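Right, a thread on posting parcels overseas from a small town, because I've now done it enough times to have feelings about it. Grab a cuppa.

1/ I sell secondhand knitting patterns and odd balls of discontinued wool. It's a hobby that got a bit out of hand. Last year I sent out 205 parcels, and every single one went over the counter at the Felthorpe post office, which closes for lunch. A proper lunch, too, with the blind down.

2/ Weight is the whole game. My cheap rate stops at 300 grams and the next one up is nearly double, so I know what everything weighs: tissue, tape, the little thank-you card (I've gone thinner on the card, sorry everyone).
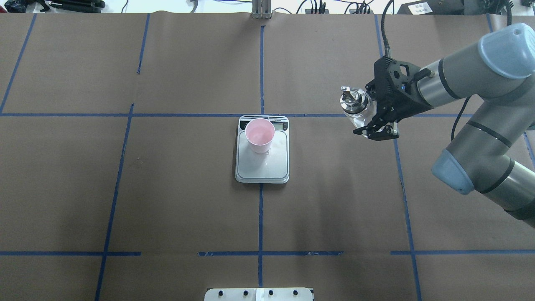
3/ Wool is a sneaky thing to post. It soaks up damp from the air, so a skein that squeaks under the limit in a dry week can tip over it after three days of rain, and then you're standing at the counter peeling tape off your own parcel while the queue breathes on you. Weigh it the morning you post it! A plain kitchen scale in the middle of a big table does me fine, with plenty of brown paper under everything so the fluff doesn't pick up crumbs. Do the weighing last, after the label goes on. Labels count.

4/ Customs forms. Write "knitting yarn, wool" and the fibre content if you know it. Do NOT write "gift" if somebody paid you for it. I once wrote "assorted bits" on a parcel to Finland and poor Seija Kokkonen waited five weeks for it. She was very gracious. She has also never ordered again.

5/ My furthest regular is Siiri Jääskeläinen, who is up past where the bus goes and collects from a kiosk. Her parcels arrive faster than the ones I send two towns over. I can't explain this and I've stopped trying.

6/ Tape! Brown parcel tape for the outside, always. Coloured painter's tape is lovely stuff and peels off paper without a fight, so I like it for holding a wrap shut while I fiddle with the corners, but it's not going to survive a sorting centre.
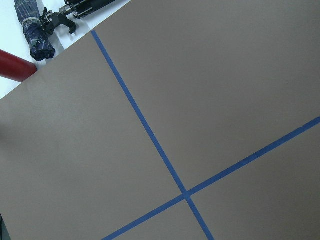
Blue tape on the big sheet, crossing on the slant.

7/ Insurance: I only bother for the Lilex cones, which are out of production and which people get quite emotional over. Araba Atinga bought four in April and messaged me daily till they landed. Fair enough, I'd have done the same.

8/ Someone asked about padded envelopes versus boxes. Envelopes for patterns with a bit of card behind, boxes for anything wound into a cake. A squashed cake of laceweight is an evening of your life gone, and it'll be your customer's evening, and they'll tell you all about it.

9/ Last one. Keep the receipts until the parcel's been delivered, in one envelope, in one place. Mine's behind the toaster. Shop's shut this weekend, so anything ordered after lunch goes out Tuesday.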